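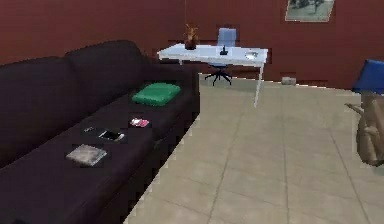 *A dark sofa on a tiled floor, with a red wall behind. Computer-generated image.*

## Prodora opens back and neck pain service in Jornorville

Prodora has opened a physiotherapy service for people with long-standing back and neck pain at its Jornorville clinic. Appointments are available from Sunday to Thursday, and patients may refer themselves without first seeing a doctor. The service will also accept referrals from general practices and from employers.

The clinic occupies the ground floor of the former Kuusk building, next to the bus station. It has step-free access from the street and a separate entrance for patients arriving by community transport. A smaller clinic will open at Runport in July, offering follow-up appointments on 2 days a week. First assessments will continue to take place in Jornorville until further notice.

The decision to set up the service follows a review of waiting times in the district. During the review period, 517 people were referred to Prodora with back or neck pain lasting longer than three months. Of these, 470 completed an initial assessment. The remainder moved out of the area, were referred elsewhere or did not take up the appointment they were offered. The review found that patients living outside Jornorville waited longest, and it recommended that follow-up care should be provided closer to where they live.

Each new patient will be offered a first assessment lasting 44 minutes. The physiotherapist will take a full history, examine the range of movement and agree a written plan with the patient. Most plans will include exercises to be carried out at home, with a review after three weeks. Where an examination suggests that physiotherapy is unlikely to help, the patient's own doctor will be informed in writing and advised of the options for further investigation.

The service will also provide workplace assessments. Employers may ask for a visit where a member of staff is returning to work after an absence caused by back or neck pain. The physiotherapist will look at seating, lifting tasks and working hours, and will send a report to the employer and the employee at the same time. Clinical details will be shared with the employer only where the employee has given written consent.

In a statement, Prodora said: "People with persistent pain have in the past been passed between several departments before treatment could begin. The new service brings assessment, treatment and advice on returning to work under one team. We are grateful to the practices in Jornorville and Runport which took part in the review."

Patients already receiving treatment from Prodora do not need to take any action. Existing appointments will be honoured at the times given, and any change of clinic will be confirmed by letter. Those who would prefer to transfer to Runport should tell the reception desk at their next visit. Transfers will be arranged in the order in which requests are received.

Self-referral forms can be collected from the Jornorville clinic or requested by telephone. Forms are available in large print. Patients who have recently had surgery on the spine are asked to speak to their surgical team before applying.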